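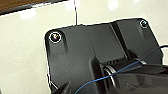

I have come to believe that you can judge how much a company respects you by how it closes the lid. I don't mean the box it came in, or the website, or the lovely person on the phone. I mean the bit you have to get past when something goes wrong inside. Give me a black plastic plate with a round screw near each top corner and I'm a happy woman, because a screw is a sort of invitation. Somebody put it in, so somebody can take it out, and that somebody might as well be me at my kitchen table with a cup of tea going cold. Glue, on the other hand, is a shut door with no handle.

What set me off was my radio. It was a Zarnik, a nice one, bought as a present to myself when I turned fifty, and for five years it sat on the windowsill and gave me the news and the cricket without a word of complaint. Then last October it started cutting out. You could get it going again by leaning on the left side (I had a tin of tomatoes propped against it for a fortnight, which did the trick until the tin was wanted for supper). Anyone can guess what that means. Something had worked loose. A dab of solder, ten minutes, done.

Except there was no way in. I turned that thing over and over under the lamp like a jeweller. I peeled off the rubber feet, thinking the screws would be hiding underneath, as they so often are, the little devils. Nothing! I rang Zarnik and a very polite young man told me the unit was "sealed for quality" and that he could offer me 5 per cent off a new one. I asked whose quality. He didn't have that on his screen.

So I took it to Ionuț Voicu, who mends things in the unit behind the bakery and has mended most of what I own. He got it open in the end with a heat gun and a guitar pick, and he found the loose wire straight away, and he fixed it. But the case had split along one side and it now goes back together with tape. It works perfectly and looks like something pulled out of a canal. He charged me less than he should have and I think he was more upset than I was.

Now I know what the reply is, because my brother-in-law makes it every time I bring this up. People don't mend things any more, he says, so why should the makers bother? But that's surely the wrong way round. People gave up because it got so miserable. My mother's old Godine mixer came with a drawing of its own insides, every part numbered, and an address to write to for spares. She wasn't an engineer, she worked in a shoe shop, and she changed the belt on it twice. She'd have thought you were soft in the head if you'd told her it wasn't allowed.

And then he says safety. All right, I'll give him some of that. I don't want to be poking about in a microwave, and there are batteries these days I wouldn't go near with a spoon. Put a warning on those. Put two. But a radio? A bathroom scale? I had a Lererine scale that wanted a new coin battery and the battery was behind a panel that had been melted shut. The safest thing I could do with it, apparently, was throw it in a skip.

The money makes me crosser still. My friend Helmi Hakala has a Koskela coffee machine that cost her £600, and when the pump went she was quoted £267 to have it looked at and put right. The pump itself she found for a good deal under £100. The rest was somebody's time, and most of that time, when she asked, was getting the back off. She paid up in the end - she really does love that machine - but she was quiet about it for days, and Helmi is not a quiet person.

I'm not asking for the moon. I'd like screws, ordinary ones, that take an ordinary screwdriver. I'd like them where I can see them. I don't care if they spoil the line of the thing, and I rather think they don't, a neat round screw head set into its own little hollow is as handsome as anything else on most of what I own. And I'd like shops to say on the shelf label whether the thing opens, in the same size of writing as the price.

In the meantime I've started turning things upside down before I buy them. I get some looks, especially with kettles. Last month I put back a very pretty lamp because its base was one smooth piece with no way in, and bought the plainer one beside it, which had four screws and a dent. It's on the windowsill now, next to the radio and its tape.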